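Labelling a shared parts store

I have been keeping the spares inventory for our cycling club since May, and the old system had stopped working. Labels were handwritten, three people used three abbreviations for the same bottom bracket, and the spreadsheet listed 124 items of which a good share could not be matched to a shelf. I rewrote the scheme over two evenings. These are my notes.

Each location now has a four-digit code. The first digit is the bay, the second is the shelf, and the last two are the position from the left. Code 1424 is bay one, shelf four, position 24. There are no letters, as Kanchan Chauhan pointed out that I and 1 are the same shape in the label printer's default font. The part itself has a separate number, and the two never mix. A part can move; its number stays put.

Categories gave me more trouble. I started with 14 and merged down to nine. Anything that fits two categories goes in the one a tired person would check first. Cable ends sit with cables, although they are technically small hardware. Colour coding was tried and dropped – the grey and silver tape looked identical under the shed lights.

The spreadsheet is called Rustine, after the patch. It has one row per part, one column for the location and one for the reorder level. Formulas are kept to a minimum so that it opens on anything.
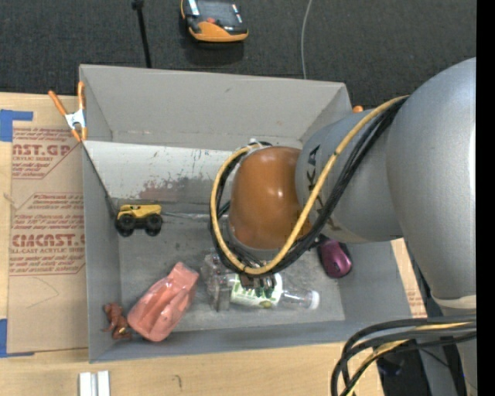
Should the reorder level be the same for every part? Set it per part, from how long a replacement takes to arrive. Inner tubes come quickly and can run down to four. Freehub bodies are slow, so we reorder when the second-last one goes out.

Aparecida Bittencourt has asked for a printed copy on the wall. I will do that once the codes for bay three are final, on heavier paper than last time.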